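Home Manuals Jakurlow Parts Contact Search

Section 6. Setting Up the Jakurlow Dehydrator and Drying Your First Citrus

Read Section 2 (Unpacking) first if you skipped it. Most people did. The short version is that there is a cardboard ring under the fan cover and it needs to come out before the machine is plugged in.

6.1 Where to put it

The Jakurlow is a box with a fan in it. It pulls air in at the back, warms it, and pushes it across the trays and out through the front vents. Everything in this section comes down to letting it do that.

1. Choose a flat, level surface that can stand gentle heat for a whole working day. Stone, tile and steel are fine. A varnished sideboard you inherited is your own business.

2. Leave a hand's width of open space behind the machine and more than that in front. Don't push it under a low cabinet. The cabinet will get damp on the underside, and you will find out in October when the door stops closing.

3. Plug it straight into a wall outlet. Extension cords are not covered by the warranty, and neither is the thing that happens to extension cords.

4. Turn the dial to 8 and run the machine empty for an hour with a window open. The smell is packing oil. It passes.

5. Let it cool, then wash the trays in warm soapy water and dry them fully.

CAUTION: The front vents get hot. Keep children, cats and plastic bags away from them. Of these, the bag is the one that won't learn.

NOTE: The fan is quieter than a vacuum cleaner and louder than a refrigerator. We've been asked whether it can be run in a studio apartment overnight. It can. Whether you can sleep there is another question.

6.2 What the dial means

The dial runs from 1 to 8 and has no temperatures printed on it, a decision that was made before any of us worked here. Use 2 for herbs and flowers, 6 for fruit, and 8 only for the empty run above and for drying trays you washed in a hurry. The settings between them exist for people who like to experiment and keep notes.

The light beside the dial goes on and off while the machine is working. It is showing you the heater, and the heater rests now and then. Please don't call us about the light.

6.3 Choosing the fruit

Oranges are the best fruit to learn on. They're cheap, they hold their shape, and if you overdo them you can still hang them on a tree. Look for firm fruit that feels heavy for its size, with skin that fits closely. A loose, puffy peel separates from the flesh as it dries and leaves you with a hoop.

Wash the fruit under running water and scrub it with a brush, especially if you plan to eat the peel. Waxed fruit needs hot water and more patience. Dry each one with a clean towel before it goes anywhere near a knife, as a wet orange rolls and a wet hand lets it.

Small fruit dries faster than large fruit. This sounds too obvious for a manual, but people do load one tray with tangerines and the next with grapefruit and then write to us about uneven results. Keep to one kind per batch until you know the machine.

6.4 Slicing

1. Use a sharp, thin knife. A dull one squeezes the juice out, and juice on the board is flavor that never reached the tray.

2. Set a heavy cutting board on a surface where it won't slide. A damp cloth underneath helps.

3. Cut off both ends of the fruit and put them aside for stock, cleaning the garbage disposal, or the compost.

4. Cut across the fruit, so that each slice shows the segments as a wheel. Aim for slices about as thick as a pencil. Thinner ones stick to the tray and tear. Thicker ones look dry, feel dry, and go moldy in the jar.

5. Flick out the seeds with the tip of the knife. Any you miss will turn bitter and hard enough to argue with a filling.

6. Blot the slices on both sides with a towel you aren't fond of. 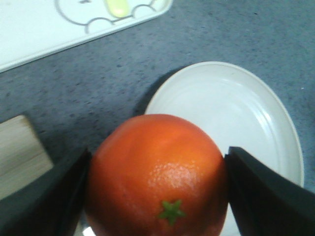
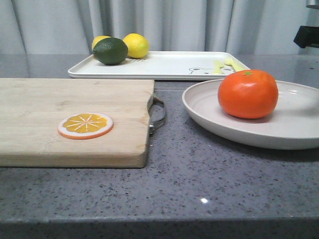

Georges Awad wrote to ask why we tell everyone to blot, given that the whole job of the machine is to remove water, and added that he had dried 200 slices over one winter without blotting any of them and had been perfectly happy. We accept this. He also mentions, lower down in the same letter, that he now needs a putty knife to get his trays clean. Surface juice is mostly sugar, and sugar left on a warm tray becomes a kind of glue. Blotting takes a minute. The putty knife voids the warranty on the trays.

6.5 Loading the trays

1. Lay the slices in a single layer. They may sit close but must not overlap. Where two slices touch, they will weld.

2. For a first batch, load only 2 trays and put them in the middle slots. Leave the others out altogether. An unused tray still blocks air.

3. Slide the drip sheet into the lowest slot, lip toward you. If you put it in with the lip at the back it will seem to fit, and it will then pour whatever it has collected into the fan housing.

4. Close the door until it clicks. If it doesn't click, take it off, turn it over and try again. The door is very nearly symmetrical.

6.6 Drying

Set the dial to 6 and press the switch. Citrus takes some eight hours, longer in a damp kitchen and longer again if somebody opens the door every twenty minutes to look. Open it once, halfway through, to flip the slices and turn the trays back to front. Do it quickly and shut it again.

To test for dryness, take out a slice and let it cool completely. A warm slice always bends, and will tell you nothing. A cool one should feel leathery at the rind and crisp in the middle, with no stickiness when you press a segment. If it sticks, give the batch more time. You can't easily ruin an orange at this setting by waiting, only bore it.

If the slices go brown, they've either been in too long or the dial has been nudged. They are still good in tea.

CAUTION: Don't leave slices in the machine overnight with the power off. They take moisture back out of the air, and by breakfast you'll have the batch you started with, only sadder.

6.7 If the power fails halfway

Partly dried fruit won't keep on the counter. Move it to the refrigerator if the outage is brief and your refrigerator has stayed cold, or finish it in a gas oven if you have one that works. Set the oven to its lowest heat, no higher than 200 degrees Fahrenheit, use a rack over a sheet pan and prop the door open slightly if the oven's own manual allows it. Check often. Ovens are much less patient than the Jakurlow and don't care what you had planned.

6.8 Storing

1. Let the slices cool on the trays with the door open.

2. Pack them into a clean, dry glass jar, filled about two thirds of the way, and close the lid.

3. Shake the jar once a day for a week. If you see fog on the glass or the slices clump together, they go back into the machine.

4. Keep the jar somewhere dark. A sunny windowsill looks lovely and bleaches the fruit to the color of old newspaper.

Discard any jar with mold in it, all of it, including the slices that look fine.

6.9 Cleaning up afterward

Unplug the machine. Soak the trays in warm water before you scrub them, and use a soft brush. Wipe the inside of the cabinet with a cloth that is damp and no wetter than that. The drip sheet can go in the dishwasher on the top rack. The door can't, and the Bastcombe service desk in Pisgate keeps a shelf of doors that went in regardless.

Replacement trays are listed under Parts. Order by the letter stamped on the front rail, as the A and B trays differ by very little and only one of them will fit.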